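机器人社 › 课题讨论区 › 双臂模仿学习小组

主题:厨房数据到底要录到什么程度才算够(兼吐槽)

楼主 半颗螺丝
12月 晚上11点多

先交代进度。我们组这学期的课题是让双臂学会在厨房置物架上摆瓶子,听起来像是幼儿园小班的内容,做起来像是博士后的内容。计划书上写的是示范数据300条,人手演示,头戴相机第一视角,双手同时动作。Qianru Shi学姐看完计划书说了一句“300条够学会伸手,不够学会放手”,然后把数字改成了700。改的时候她用的是红笔,我觉得有点刻意。

目前分工:我和小葱拌豆腐负责录,Svatopluk Ševčík负责清洗和切分,Lavanya Mudaliar负责训练。Svatopluk每天在群里发一条“第几条又废了”,语气像天气预报。

录制规则我重新抄一遍,因为上周有人(不点名,ID里有豆腐)说没看见:
两只手一起进画面,一起抓,一起放。
抓稳以后停一拍再动。
放下之后手原路退回,不要顺便挠脸。
架子上下原来有什么就留着什么,不许收拾。
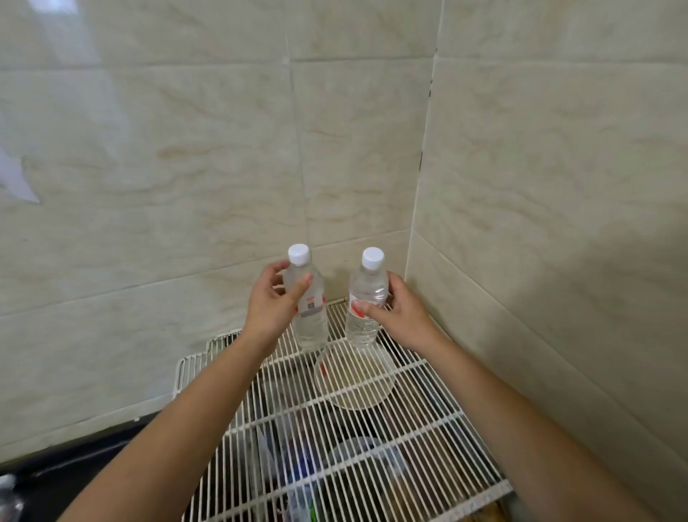 最后一条争议最大,我想在这里吵清楚,省得在群里刷屏。我的意见是厨房就该长厨房的样子,架子底下的塑料袋、盘子、乱七八糟的包装都留着。模型以后要是只认识样板间,那它适合去卖房子。

还有一个问题是瓶子。透明瓶子装透明的水,后面再来一面反光的瓷砖,深度估计基本靠信仰。大家有什么想法?

2楼 小葱拌豆腐

ID里有豆腐的人来了。

规则我看见了,我只是不同意。“停一拍”是多久?我停了,Svatopluk说太长,要切掉;我不停,他说没法切。我现在录的时候心里默念“一只青蛙一张嘴”,念完再动,效果还行,就是念多了想唱出来。

另外700条是两个人录。我算了一下,一晚上15条是人类极限,第16条开始两只手就各过各的日子了。

3楼 Svatopluk Ševčík

停顿的问题,我的标准从第一天起就没有变过,写在共享文档第二页。第二页的打开次数我这边看得到。

废掉的片段主要是这几类:一只手先到,另一只手过了很久才来;低头看脚,相机跟着看脚;抓的时候手腕把标签全挡住了又不换角度。第三类我其实可以留,前两类没得商量。

关于背景,我投收拾一派。下面东西太多,架子又是一条一条的,缝里什么都看得见,分割网络把架子底下的圆盘子当成目标跟踪了整整一段。它跟得很认真,我都不忍心关掉。

4楼 焊点有毒

旁听的,隔壁轮式组。

不懂就问,为什么非要两只手?一瓶一瓶拿不行吗?我们组的Machala就一条胳膊,拿什么都是一次一个,日子过得挺好。

5楼 半颗螺丝

回4楼:Machala上个月拿一个纸杯拿了8分钟,这个“挺好”我先记下了。

两只手是课题要求,重点在协调。两个瓶子靠得近,中间只留一条窄缝,左手放偏一点就撞到右手那边。一次一个当然简单,可是那样题目就得改成“单臂,但是做两遍”,开题的时候不太好讲。

6楼 Lavanya Mudaliar

从训练这边说几句。

先说背景:不要收拾,也不要完全不收拾。固定一个乱的背景录700条,模型学到的是“这一堆乱”,和固定一个干净背景没有本质区别,只是看起来比较有生活气息。要换。换厨房,换架子角度,换瓶子的位置。哪怕总数少一点,我宁可要分散的。

再说透明瓶子:现在的策略网络直接吃RGB,深度那一路我已经关了。反光那块墙上深度图全是洞,补洞的算法补出来一座山。标签和瓶盖倒是帮了大忙,白色的盖子加上带红字的标签,注意力图基本都压在这两处。所以我现在担心的是反过来的事:哪天把标签撕了,它可能就当这个世界上没有瓶子了。

7楼 小葱拌豆腐

那就撕啊,我可以撕,我特别擅长撕。

8楼 Svatopluk Ševčík

撕之前请改文件命名。上次换瓶子没改命名,我把两批混在一起清洗了一个周末。

9楼 半颗螺丝

命名我来改。撕标签这个我保留意见,家里的瓶子哪有几个是裸的,为了测鲁棒性录一批现实里不大出现的东西,有点像为了体检去生病。

10楼 Lavanya Mudaliar

不是让你录一批,是留一小批做测试,不进训练集。看它掉多少。掉得厉害我们就知道它在看标签,写进报告也比“成功率较高”好看。你们上一版报告里“较高”出现了三次,我替老师数的。

11楼 Radoslava Gajdoš

毕业的老人路过。我们那届做过差不多的东西,代号Losum,叠碗。也是录到后期两只手越来越默契,数据越来越漂亮,上机一塌糊涂。

原因说出来很丢人:录的人太熟练了,从来不失手。模型没见过瓶子歪了以后该怎么办,一歪就僵在那里,像在等老师点名。后来补录了一批故意放歪再扶正的,情况才有好转。

建议你们从废掉的那些里捞一捞,Svatopluk扔得可能太狠了。

12楼 Svatopluk Ševčík

我没有扔,我放在一个叫“耻辱”的文件夹里。可以捞。但是低头看脚的那些我不捞。

13楼 焊点有毒

脚也是现实世界的一部分。

14楼 小葱拌豆腐

耻辱文件夹里大部分是我的,请问算不算我对鲁棒性的贡献,学分能不能往上调一调。

说正事,换厨房这个我去问了。我能借到的就两处,一处是我合租那边,另一处要看Alžběta Krajčí愿不愿意,她对别人动她置物架这件事比较敏感。活动室的水池不算厨房,那里只有一块抹布,而且那块抹布我不建议出现在任何数据集里。

15楼 Alžběta Krajčí

愿意。条件是录完每样东西回到原位。我有照片。

16楼 半颗螺丝

好,那暂定这样:
总数还是700,但分三个厨房,每处换几种摆法。
背景不收拾,换地方就算换背景了,Svatopluk你忍一忍。
歪瓶扶正单独录一批,先从耻辱文件夹里挑能用的,挑剩多少补多少。
撕标签只做测试,命名里加后缀,后缀我定好了发群里。
每晚上限15条,超过的不收。

17楼 Svatopluk Ševčík

我没有同意背景这一条。

18楼 半颗螺丝

记录在案。

19楼 Lavanya Mudaliar

服务器今晚还有人要用吗?没有的话我把第一批先跑起来,Enda组的任务占着一半显存,从下午到现在进度条一格没动,我怀疑他们忘了。

20楼 焊点有毒

Enda组没忘,Enda组在睡觉。我帮你去敲一下门。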